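Caring for Running Clothes and Shoes at Home

Every June, when the training miles start creeping up, my laundry pile creeps up right along with them, and I've had a good many summers now to work out what helps. I ran my first full season in the same two shirts (I know, I know!) and by the end of it you could smell me coming from the Gilleo bridge.

Rinse your shirt and shorts in cool water as soon as you get in, even if you won't be running a load until the weekend. A quick squeeze in the sink will do, then hang them over the tub. If a shirt still smells after washing, soak it in a bucket of cool water with a cup of white vinegar before it goes back in the machine. Skip the fabric softener on anything stretchy, and keep the dryer on low or leave it off altogether.

Shoes never go in my washer. I pull the laces and insoles, brush off the dried mud, and scrub the uppers with an old toothbrush and a little dish soap. Then I stuff them with newspaper and change the paper before bed. My pair from the Mavine half marathon has 400 miles on it and still looks decent, though I only wear it for walking the dog these days.

Race bibs hold up nicely in a flat folder, so take them off the shirt first. I once washed number 93 by mistake, safety pins and all, and the rust spots never did come out.

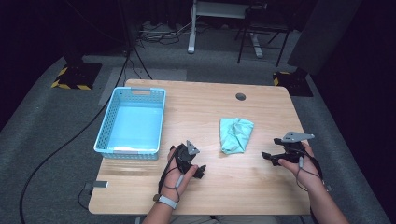
As for towels, keep a couple of old ones just for after runs and wash them apart from the good bath set, in warm water with a bit less detergent than you think you need.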